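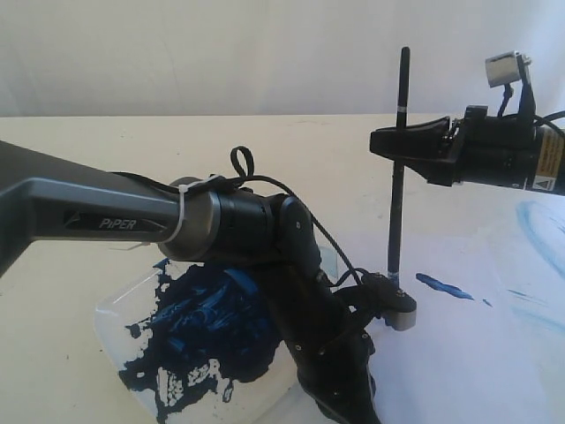
How do I book a spot in the Nelamstead community garden?
Fill in the form at the Bamero Street library desk or email us. Plots go in the order the forms come in, and we start handing out keys on 16th April.

What does a plot cost?
80 dollars for the season. Half plots are half that. Pay by check or card, no cash at the gate please.

Is water included?
Yes. Two taps, one by the shed, one at the Mahama Road end. Hoses stay on the hooks. Bring your own nozzle — the old ones leak.

Can I share with a friend?
Sure, both names on the form. Two to a plot, tops.

What can't I grow?
Mint in open ground (pots are fine), bamboo, anything taller than the fence on the north side. Trees, no.

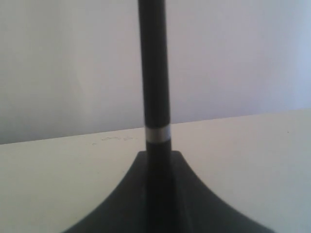

Abena Yakubu

Do I need my own tools?
Spades and forks are in the shed, first come first served. Wipe them off after. Gloves, pruners, string — bring yours.

Are dogs ok?
On a leash, on the paths. Not in the beds, even your own.

I'm going away in July, what happens to my plot?
Tell us before you leave and put a note on the shed board. Neighbors usualy swap watering. If the weeds take over we'll email once, then the plot goes to the wait list.

How long is the wait list?
13 names right now. It moves fastest in spring.

Where do I park?
Erkov Lane, either side. Not accross the gate, the compost truck needs it.

Can I sell what I grow?
No, sorry. Give away as much as you like. Extra zucchini goes in the crate by the gate.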